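Housekeeping and Room Care, Unit 5
Handout: walls, shelves and screens in a shared workroom

Course tutor: Usha Sastry
Practical sessions: Annapurna Nadar

Read this before the practical. The last unit dealt with floors, so there is nothing about floors here apart from one note near the end. This one covers the parts of a workroom between knee height and the top of the door: painted walls, open shelving, and the screens and monitors that now turn up in almost every room we are asked to look after.

Order of work

Start high and finish low. Dust from a shelf lands on whatever is under it, and if the desk has already been wiped it will need doing again. Most people know this and still begin with the desk, as that is where the mess is easiest to see.

In a shared room, ask before you begin which surfaces are in use and which items must stay where they are. Write the answers down. At the Clirnville site the practice is to leave a card on the door with the room number, the time and the initials of whoever is cleaning. Our practical room is 1163 and the stores cupboard is 1714.

Walls

A pale wall shows marks at shoulder height, by the light switches and behind chairs. Dust it dry first, with a clean flat mop or a soft cloth over a brush head. Water put straight on to a dusty wall leaves grey runs, and these are harder to get off than the dust was.

For marks, use a barely damp cloth and plain water. If that does not shift them, add a small amount of washing-up liquid. Work from the outside of the mark towards the middle, then go over the patch with clean water and leave it to dry before you judge the result. Matt paint will go shiny if it is rubbed hard. When in doubt, stop and report the mark in the room book.

Look along the wall from one side as well as straight on. Bright rooms hide a good deal when you stand square to the surface.

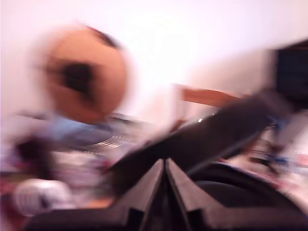
Shelves come next. With open wooden shelving, take things off one shelf at a time and put them back before moving to the next. Clearing the whole unit at once saves very little time, and things go back in the wrong place. If the owner of the room has a particular arrangement, a quick sketch helps.

Wipe along the grain, and do the front edge separately. The front edge is where hands go, so it gets greasy while the top only gets dusty. Check the underside too, and the supports where they meet the board. A loose support should be reported and the shelf left empty until it has been seen to - do not tighten it yourself unless you have been shown how.

Bare or oiled wood should never be left wet. Painted or varnished wood will stand a damp cloth but should still be dried by hand.

Screens

Ask for the screen to be switched off. Dust and finger marks show up much better on a dark screen, and there is less chance of pressing something by accident. Use a dry microfibre cloth kept for screens only. If marks remain, dampen one corner of the cloth with water and go over them lightly. Never spray anything on to the screen itself, and do not use glass cleaner or kitchen roll.

Dust the back and the stand last. Leave cables where they are.

A note on cloths

We use two sets, one for walls and shelves and one for screens. The Brirkska cloths in the stores cupboard are for walls and shelves. The Irik cloths are for screens and go back in their own bag after use. Both are washed without softener, which leaves a film. A cloth that has been dropped on the floor goes straight in the wash.

For the practical

Work in pairs. Each pair will do a length of wall and up to 5 shelves, then fill in the room book. Bring the Namboodiri booklet, as the table of paint finishes is in there and is not repeated in this handout. Wear flat shoes. Steps are to be used only when Annapurna Nadar is in the room.

Room books are handed in at the end of the session, including any pages you have not finished.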